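Moving from Skestville to Jukville with a 56 gallon tank, talk me out of it

suha_s
Joined: May
So the lease is signed and I'm going to Jukville at the end of the month. It's a four hour drive if I don't stop, and I will be stopping, because my dog is coming too. The tank is a 56 gallon column with a bunch of tetras, one grumpy bristlenose and way too many snails. I've moved clothes and a couch before but never fish! My brother says bag them all, put them in a cooler and quit worrying. My landlady says sell the lot and start over. I don't want to start over, I've had the pleco since college.

Anyone done a move this long? And do I keep the old water or not? I keep reading both.

rohanijugah
Did almost this same trip two years ago, only going the other way. Your brother is mostly right. Cooler, bags a third water and the rest air, don't feed them the day before. Pleco gets his own bag, double it, those spines go right through. I put mine in a bucket with a lid instead and he rode between my feet sulking the whole way.

Old water is a waste of your back. The good stuff lives in your filter media and not much of it is in the water. Keep the media wet in a tub of tank water and get it running again that same night.

heloisa.l
Gonna disagree a little on the water. I agree the bacteria are in the media, sure, but Skestville water is super soft and Jukville comes out of the tap like liquid chalk. If you fill the whole thing with new water you're dumping soft water tetras into something totally different after the worst day of their lives. I'd haul at least 20 gallons in jugs and then change over slowly during the next couple of weeks.
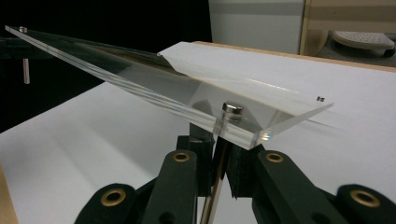
Also please take the substrate out before you lift it. I know people leave an inch in the bottom "to keep the bacteria happy" and then wonder why a seam lets go on the stairs. Gravel is heavy and glass doesn't like to flex. Scoop it into buckets with lids, and don't stack the buckets on anything you like.

rohanijugah
20 gallons is over 160 pounds of water, Heloísa. In a hatchback! With a dog!

heloisa.l
She never said hatchback lol

suha_s
It is a hatchback.

tambunan_tom
Rent the van. Seriously, a one day van rental was cheaper than replacing my stand, and I learned that after my stand met a speed bump. Tank goes in last, flat on its base, on a piece of foam, nothing inside it. Don't put pillows in it either, my wife did that and we were picking fuzz out of the filter until Christmas.

On the water question I'm with Rohani, but test the tap at the new place before you go. If somebody there can mail you a little bottle of it, even better.

prasetyo_h
Or drip acclimate in a bucket when you get there and skip the jugs AND the mail. Airline tubing, a loose knot, go eat a pizza. I've done it from soft to hard with cardinals and lost none. Snails will love the hard water btw, you're about to have even more of them.

heloisa.l
Cardinals from a shop are not the same as fish that have been in one tank for years. I'm sticking with my jugs. Do half as much if the car can't take it, but do some.

suha_s
OK, van it is, I just called. Going with five-gallon jugs, 2 of them, so everybody can be mad at me equally. The new neighbor is sending tap water. Does the heater go in the van unplugged in its box, or can it ride in the bucket with the pleco?

rohanijugah
Box! He'll break it just to spite you.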